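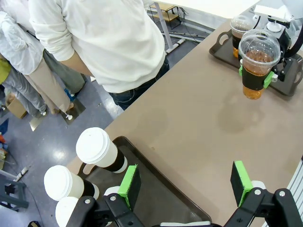 Coffee cups on one tray, iced tea on the other.

I have never been convinced by the cup sleeve. It began as a strip of card to stop you burning your fingers, fair enough, but at some point it moved on to cold drinks as well, and I'd like to know what it thinks it is doing there. An iced tea in a clear plastic cup has one thing going for it, the colour, and we wrap a black band round it.

The dark trays with the cut-out handles I'll grudgingly allow. Skunside sells something similar in packs of 2 and calls them "service platforms". They're trays. The raised rim is useful when a cup goes over, less so when you want to wipe into the corners, and I've wiped into a lot of corners.

Then there's the lid question. A reader in Kirberg wrote to me in May 2020 to say domed lids spill less than flat ones. Do they? I carried five teas up the stairs at Ultby with domes on and had a wet sleeve by the landing. Perhaps I walk badly.

What I do believe in is keeping hot and cold on separate trays. It saves that business of lifting lids to see who has what. As for the tan table, every pale top I've owned has ended up with scuffs, whatever the shop promised about wiping clean.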